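28th September

Well, I made it to Midtbø, and I am writing this in bed with two pairs of socks on and a cup of tea going cold on the windowsill, because I promised myself I would keep up the diary on this trip and not let it trail off after the first ferry like I did last time.

The morning started badly. I had booked the early boat out of Warnby, the one that is supposed to leave before it's properly light, and I was so afraid of sleeping through the alarm that I hardly slept at all. I got down to the terminal with my big bag and my little bag and the bag with the sandwiches in it, very proud of myself, and there was a sheet of paper taped to the ticket window saying the first sailing was canceled for wind. Wind! It was barely moving my hair. But I suppose it's different once you get out past the breakwater, and I would much rather they decided these things than me.

So I had 3 hours to fill. I walked up the hill to the bakery, bought a cinnamon bun I didn't need, walked back down, and bought a second coffee from the machine in the waiting room, which tasted a little of soup. I did get talking to a retired couple who were taking their bicycles across, and they told me which side of the boat to sit on (left going out, for the islands) and to hang on to my ticket stub for the bus on the other side. I would have thrown it straight in the trash, so I was very grateful.
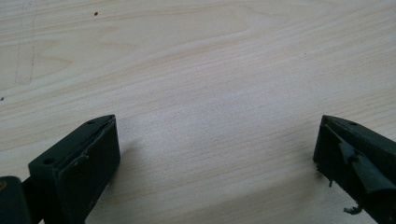

The crossing

It was rough after all, and I take back what I said about the wind. For the first hour I sat on the left as instructed and admired the islands, which are low and bare and have the odd red boathouse, and I felt like a real traveler. Then we came out into the open stretch and I stopped admiring anything. I fixed my eyes on the horizon and sucked on a peppermint and thought about dry land. A little boy across the aisle was having the time of his life and whooped at every big wave — I wish I could say I joined in.

The boat itself was much bigger than I had pictured. There was a sign by the stairs saying it carries more than 1,000 passengers in the summer, though today most of the seats were empty and I could have stretched out across a whole row. I had a bowl of fish soup once things calmed down, and it was so good that I went back and asked if I could have another roll to mop up the rest with.

Then came the car. I had reserved one from Dutarent months ago, the smallest they had, and of course with the late boat the desk was closed when we docked. I stood there reading the phone number on the door for a while before I noticed a lockbox with my booking number on a tag. The key was in it, so that was that. The car is gray and smells of pine and the wipers come on every time I try to signal a turn.
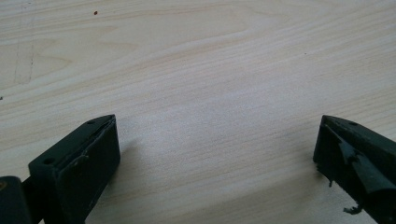 It was 50 kilometers from the harbor to the guesthouse and I don't think I got out of third gear for most of it. The road goes right along the water, with passing places cut into the rock, and I pulled into every single one whether anybody was coming or not. I saw sheep, a waterfall, and a mailbox shaped like a lighthouse, and I would have stopped for a picture of that last one if there hadn't been a truck behind me.

Tomorrow I want to get out to Vonard if the weather allows. There's a path to the old harbor there, and the lady on the boat said to wear proper boots, so I have put mine next to the radiator. I also need to buy milk and find out what time the gas station closes.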